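Chores and Machines: The Household Tasks Gallery
Nitbridge Institute for Domestic Work Studies

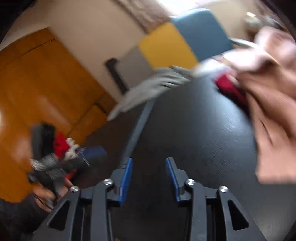 A red cloth in hand and a gray cloth over a dark tabletop, with the blue-padded fingers of a gripper in the foreground.

This page accompanies the spring display on the ground floor of the Institute's Clarimcombe building, which opened on 26th February and remains on view until the end of May. The display asks whether machines can yet take over ordinary chores in the home and on the shop floor. The Institute's present answer is that some parts of some chores are within reach, and that very few whole chores are.

The photograph at the head of the page belongs to the section on tabletop work. Visitors often expect this to be the simplest section. A person clearing or wiping a table picks up a cloth, moves whatever stands in the way and changes grip several times without giving the matter any thought. For a machine, each of these actions is a separate problem.

On soft goods
Cloth remains the most difficult material in the display. A gray cloth in mid-swing, such as the one in the photograph, has no fixed shape that a machine can plan around. Its folds and its trailing end change from one moment to the next. Veerle Verbeke, who prepared the notes for this section, recommends that visitors compare it with the colored blocks at the far side of the table. A block keeps its shape when it is held, and block handling has been dependable in our workshop for several years.

On two hands
Most household work uses both hands, and the two seldom do the same thing. The photograph has a red cloth in one hand and a dark tool in the other. Dividing a task in this way is covered in the second room, where a printed chart by Hường Ngô lists 1,056 short handling tasks collected from homes, laundries and stockrooms. Seven of the chores made up from those tasks are discussed at length on the wall panels.

On fingers
The two-fingered gripper is the form most visitors will recognize. Two fingers are sufficient for a good deal of lifting and placing. They are less well suited to smoothing, wringing and tucking, and the panels on bed making and dish drying treat this at some length.

On the shop floor
The Zurkgate panels deal with shelving, bagging and counter cleaning. Roland Ashworth contributed the text on counters, which compares the time allowed for a task with the time a machine would need if no one stepped in to assist it. Counter cleaning was rated 5 on the Institute's ten-point scale of difficulty. Bagging of mixed goods was rated higher and is the subject of a separate leaflet, available at the front desk.

Visiting
Admission is free. Groups of more than five are asked to write to Armindo Sequeira at the Institute office before they travel. The wall texts may be reproduced for classroom use with credit to the Nitbridge Institute.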